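Ribbons, lids and a very full back room: sorting day at Lelico

March 17, 2022
By Hywel Beddoe

I went along to Lelico this week expecting to stay for a quick cuppa and a chat, and I came home three hours later with glitter in my turn-ups. If you haven't been, it's the little scrap store behind the old Owen print works, where local shops and workshops send their leftovers and anyone with a school project or a shed full of half-made things can come and fill a bag. It has been going for 3 years now and it has never had a proper clear-out. Well, it's having one at last!

The back room is where everything lands first. Boxes, sacks, rolls, tubs, bits that used to be part of something bigger. The staff have been going through it bench by bench since the start of the month, and the plan is to have the whole lot sorted and on the shelves by May, when the shop side opens for an extra evening. They've done 54 crates so far and there are 84 on the list, so they're well past halfway, although (as I was told quite firmly) the worst ones have been left till last.

I was put on the bench with the bright stuff. I'm not a tidy person at home and I think word had got round, as I was given one job and one job only - shiny things to the left, see-through things to the right, anything with a sharp edge to be handed over to somebody sensible. It's surprisingly absorbing. You pick up a fistful of something, decide what it is, change your mind, and before you know it your tea has gone cold.

Most of what comes in is packaging of one sort or another. There's a lot of clear plastic, far more than I'd imagined, and it gets everywhere and crackles like mad when you lean on it. Children love it for water and ice and windows in model houses, so it's all kept as long as it's clean. The metal bits are popular with an older crowd. One chap makes robots out of them for his grandchildren and apparently comes in every fortnight with a list.

Then there are the long bendy oddments, which have their own name at Lelico. They call them "tails". A tail is anything long, floppy and colourful that nobody can quite put a use to, and the orange and red ones go first every time, especially before the carnival. I can see why. On a grey afternoon there's something very cheering about a streak of glossy orange curling across the bench, wavy edge and all.

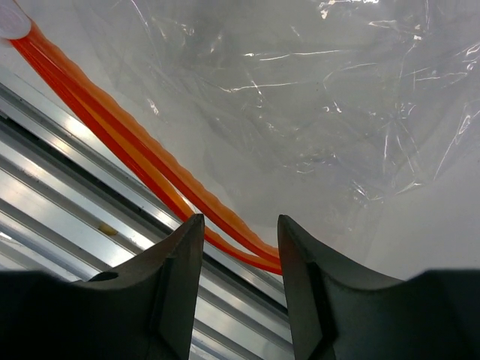 Where it all goes next

Once a crate is done, the sorted bits are weighed and put into tubs by colour. I thought they'd go by material, and they did try that, but people don't come in asking for a particular plastic. They come in asking for "something like fire" or "something for a mermaid", so colour won. The orange tub is next to the door at the moment and I'd get there early if I were you.

The weighing is for Satetti, the small local fund that paid for the new shelves and likes to know what has been saved from the bin. The running total chalked up by the kettle was 2,645 kilos when I left. I asked whether my afternoon had made much of a dent in it and got a very kind look.

Schools can book a visit on any weekday morning and there's no charge for the first bag. For everybody else it's a small fee per bag, the same as last year, and you can stuff the bag as full as you like provided the handles still meet. I watched a woman spend a good ten minutes getting hers to do so. She managed it by wearing a length of gold netting home as a scarf.

There is one change to know about. Donations are now by arrangement only, so please don't leave sacks by the gate overnight, even nice ones. Ring first, say what you've got and how much of it there is, and they'll give you a slot. They are short of ribbon, buttons, cork and strong cardboard tubes. They are not short of yoghurt pots and would like a rest from them.

The shop will also be borrowing the long room next door from Protel for the Easter holidays, for drop-in making sessions. The first one is kites and streamers, all ages, and children under eight need a grown-up with them. Scissors and glue are provided. Bring an apron or old clothes, and if you've got a decent stapler at home, bring that too - theirs keeps wandering off.

They could do with a few more hands on the sorting benches as well, mornings especially. You don't need any experience and you can sit down for most of it. I've said I'll go back for another go, partly for the biscuits and partly as I spotted a crate at the far end marked "misc. shiny" which hasn't been opened yet, and I've asked them to save it for me.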